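An afternoon at Hurdale, with robots

Those of us who signed up for the February visit to the Hurdale workshop had been promised the future of manual labor. The future was running 20 minutes late, so we were given coffee.

Our host, Cinzia Dal Bello, made up for it with a brisk tour. The star was Greco, a two-armed machine that spends its days picking up small household things and putting them down again. It took a sponge from a bin, thought it over, and placed it in a different bin. There was applause. Ubaldo Bassi asked if it did windows. It does not do windows.

Most of the work, as Cinzia explained it, happens before Greco moves at all. People do the job first, over and over, wearing a glove with a patterned marker block on the back so that the cameras can follow the hand. The group has 3,248 of these recordings so far, which is a lot of picking up and putting down for anyone with a degree.

Ayman Belkadi walked us through a session at the glove table. The rules are strict: move at a normal speed, keep the marker where the cameras can find it, and don't chat with the visitors. He managed two of the three. A socket adapter in a red tray got the sort of attention I usually save for tax forms. 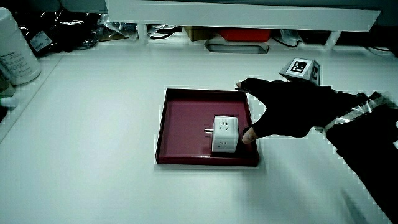

Trying it ourselves

After the break, two of us were allowed to have a go. Dennis Makokha was told his technique was "very clean" and has mentioned it several times since. Mine was described as "useful variety."

Sandro Fabbri wanted to know when Greco would be able to empty a dishwasher. Cinzia said spoons were going well.

The workshop will take another group in the spring. Put your name on the list at the front desk, and wear short nails if you want a turn with the glove.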